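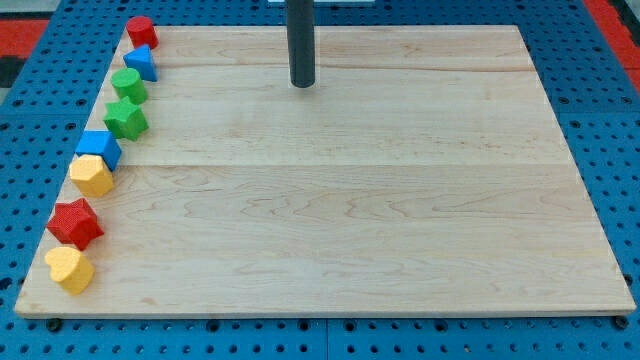 *Page last changed: Oct 11, 2024*

**Skelura brings its hand-finished silver to Pamden with a new collection of everyday rings and earrings**

PAMDEN – Jewellery maker Skelura has opened the doors of its first shop and launched Serrano, a collection of 25 pieces in recycled sterling silver. There are rings, studs, small hoops, two lengths of chain and a single cuff, and every one of them is finished by hand in the workroom behind the counter.

Serrano has been a long time coming. The first sketches were for a set of stacking rings, made for a friend's fortieth, and the idea grew from there once other guests at the party started asking where they could get some. Most of the collection shares the same soft hammered surface, which hides small scratches well and gets nicer the more it's worn. The exceptions are the studs, left plain and brightly polished, and the cuff, which has been darkened along its inner edge.

"I wanted things you can put on in the morning and forget about," said Pascal Fröhlich, founder of Skelura. "My own ring has been through gardening, bread dough and a very cold swim in July, and I love it more now than when I made it. I've had such fun with these pieces and I can't wait to see how people wear them together!"

The rings come in 14 sizes, including half sizes in the middle of the range. Anyone who isn't sure of theirs can drop in and be measured free of charge (fingers do swell in warm weather, so a second visit is sometimes a good idea). Larger and smaller sizes can be made to order and take about three weeks. Hoops are sold in pairs or singly, which should please anybody who has ever lost one down the back of a sofa.

Clasps for the chains come from Clereo, a family firm that has supplied the workroom since its earliest days. The two worked together on a new catch for Serrano, slightly longer than the usual kind and much easier to fasten one-handed. It went through nine versions. The eighth was lovely to look at but kept catching on jumpers, so the tongue was shortened and the corners rounded off, and the ninth went into the finished necklaces.

The opening also means more room for repairs. Skelura has mended or resized 2,102 pieces to date, many of them old family rings brought in with worn claws or thin bands, and that work carries on alongside the new collection. Customers can leave a piece at the counter and will be given a written price before any work begins. Re-threading of beads and pearls is now offered too, with a knot between each bead if wanted.

To mark the launch, the first 200 orders will be sent out in a lined linen pouch, sewn locally and big enough for a necklace and a pair of earrings. The pouches are washable and come in oatmeal or dark green.

Serrano is on sale now in the Pamden shop and by post. Ring sizers can be sent out on request, and pieces that haven't been engraved may be exchanged for another size within a month.

**Notes to editors**

- Skelura designs and makes silver jewellery in Pamden and was founded by Pascal Fröhlich.
- All silver in the Serrano collection is recycled sterling.
- Pieces can be lent for photography by arrangement with the shop.
- Pascal is happy to talk about the collection, about repairs, or about looking after silver at home.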